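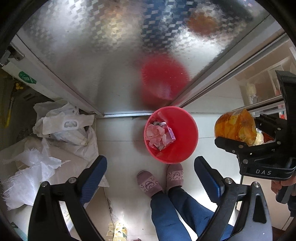

How to segment hand-held gripper recordings into labeled tasks

This page explains how we cut long home recordings into short episodes which can be used for policy training. It is written for new annotators in the Wevora project, but other groups may find it useful. I assume that you already have the Plunside viewer installed and that the left and right streams are synchronized.

Last updated 22 Mar 2026 by Irena Mazurek

Before you start

Open the session and play it one time at double speed without marking anything. In a home the operator goes from one job to the next without a clear pause, and if you begin to mark immediately, you will put the borders too early. Write a short list of the jobs you saw, for example "throw away snack bag" or "clear counter near sink".

Step 1. Mark the contact events

Go to the gripper width curve. Each place where the curve falls and then stays flat above zero is a candidate grasp. Press G on the first flat sample, and R on the first sample where the width grows again. Thin bags are difficult, because the fingers close almost completely and the curve looks the same as an empty close. For these you must look at the video and decide by eye.

Step 2. Set the episode borders

An episode begins 16 samples before the hand starts to move toward the object, and it ends 7 samples after the release. In our first version from December we cut exactly at the release, and the trained policy often stayed closed at the end of the motion. Phong Chu found the reason when he compared the last actions of both sets.

If two grippers work together, use one episode for both — do not split it, even when one hand only waits.

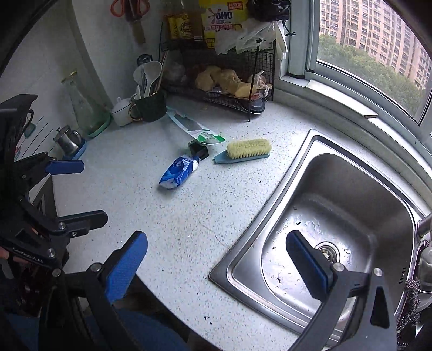
Step 3. Write the label

Use one verb, one object and one place. "Put brush beside sink" is good. "Clean kitchen" is too wide and will be rejected by the checker. If you can't tell what the object is, write the general word (bag, bottle, package) and set the flag "unsure". Please don't guess a brand or the contents.

Step 4. Check the camera pose

Metal sinks and window glass disturb the tracking. Open the pose panel and look for jumps. A small jump outside the contact part can be smoothed with the Clolside filter. A jump between G and R means the episode must be excluded.

What result to expect

We segmented 147 episodes by this method and 104 of them passed the pose check. Most of the lost ones were near reflecting surfaces, so for the next round we will try the Cairns tracker, which also uses the inertial data. I can't say yet if it is better.

Export the session only after the second annotator has signed it. The export button works also without the signature, but such files are removed at the next sync.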